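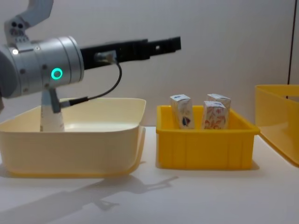
Why does my planner keep saying no grasp was found when the carton is clearly inside the bin?

Most of the time the grasp exists and the collision check is throwing it out. The planner treats the bin walls as solid with a padding layer around them, and if that padding is thicker than the gap beside the item, every candidate grasp gets rejected before the arm moves at all.

I ran into this over and over when I was getting started with the Wanex planner, and Svitlana Symonenko was kind enough to sit with me for most of an afternoon while we sorted it out. What follows is pretty much what we did, in the order I wish we had done it! You'll want the planner running, your bins already calibrated, and a cup of something nice, as a couple of these steps take a little patience.

1. Turn on the rejection log. In the planner settings, set the log level to "candidates" and run one pick. You'll get a long list with a reason beside each grasp. Ours had 338 lines and nearly all of them said "bin_wall," so we knew right away where to look. If yours mostly say "no_ik" (meaning the arm can't reach that pose), this page won't help you much, I'm afraid.

2. Check how your bins are modeled. The default is a plain box with straight walls, and that's fine for a straight-sided crate, but a tub with a flared or rolled rim sticks out farther at the top than the box thinks it does. Measure across the outside of the rim, and then across the inside a bit lower down, and enter both.

3. Bring the padding down. We started at 20 mm, and cartons standing upright near a wall simply had no room left for a finger. At 15 mm a few grasps came back. Go down in steps of 2 mm, slowly, with the speed limit on and your hand near the stop button.

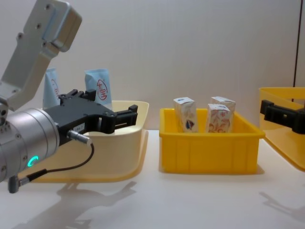

4. Add the second arm to the scene. If you run two arms over neighboring bins, each planner needs to know where the other gripper is. Open the shared scene panel, tick "publish state" for both arms, and watch the preview while you jog one of them by hand. The other arm's view should follow along without much lag.

5. Treat soft packs separately. A pouch bends and leans, so a box model fitted to it will wander from one scan to the next. Give pouches their own item class with a looser fit and a lighter grip force. Uliana Prokopenko has a good starter file for this in the Lillanby repository, and I still use it with hardly any changes.

6. Save the profile under a new name, and run the log one more time so you have something to compare against later.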